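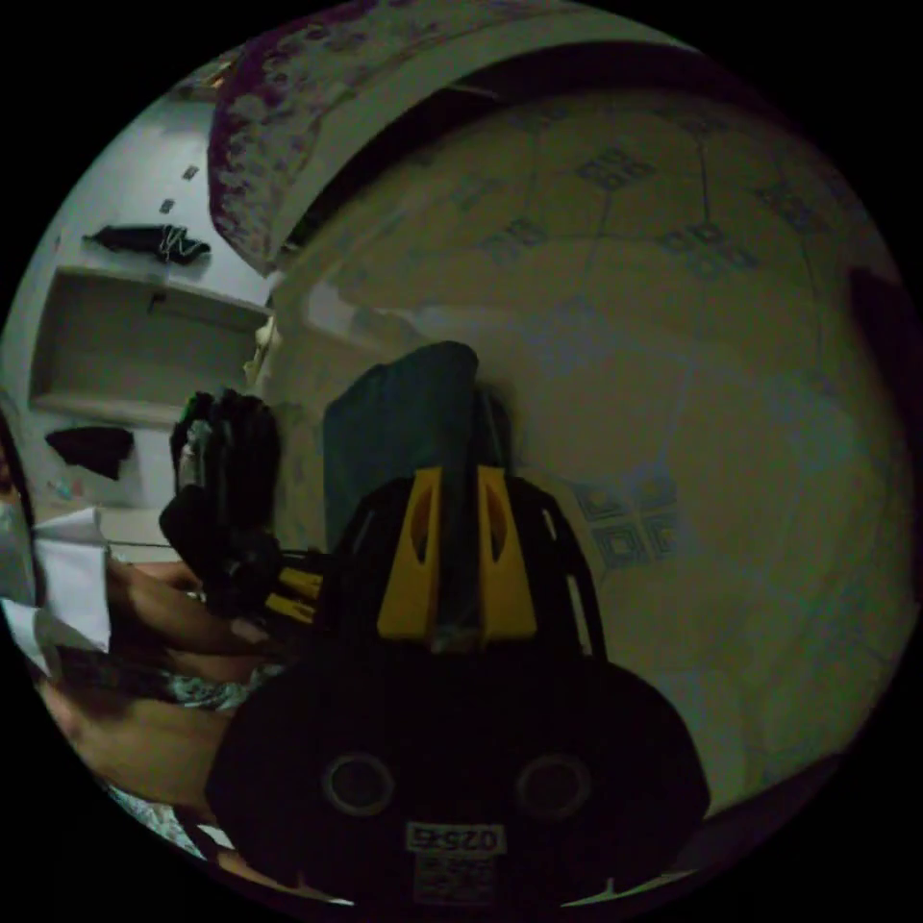

How do you wash dark towels and tops without the colour going dull?
Wash them inside out on a cool cycle, with other darks, and go easy on the powder.

I've lived in four flats in Brulport and ruined something green in every one of them, so this thread is what I do now.

Sort first. Anything new and dark goes in by itself for the first couple of washes – it will share its colour with your pillowcases otherwise.

Check pockets and undo any knots or twists. A folded lump doesn't rinse well in the middle.

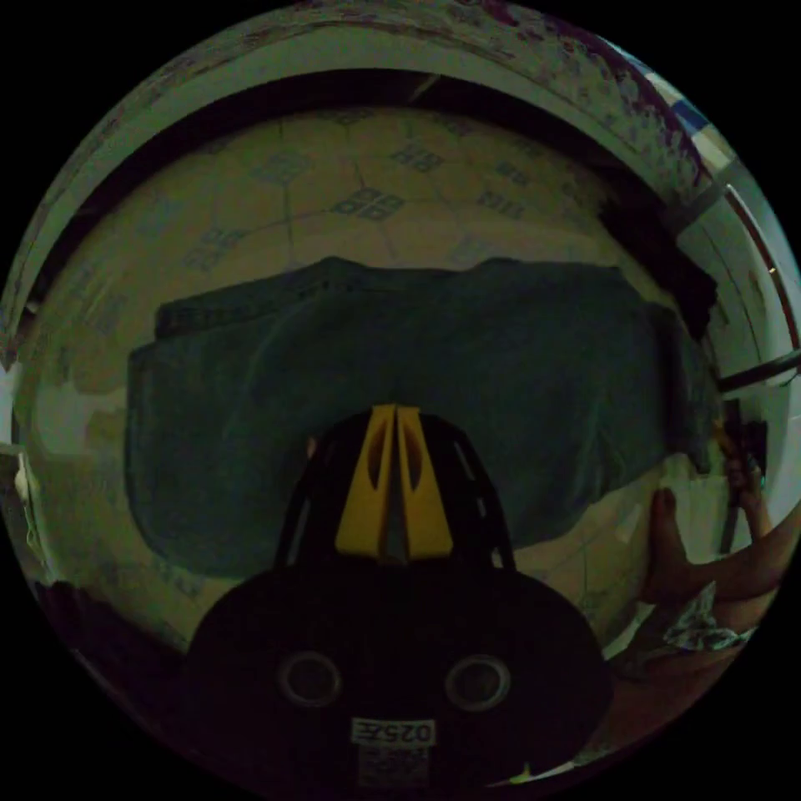

Dark green in the drum.

Don't pack it tight. I leave a hand's width at the top, and big things go in one at a time, opened out a bit.

Liquid over powder for darks. I used Romex powder for years and kept finding pale streaks along the folds.

Skip softener on towels. They stop soaking up water after a while.

Dry in the shade if you can. In November mine take 5 hours on the airer with the window open a crack.

Wipe the door seal afterwards and leave the door ajar.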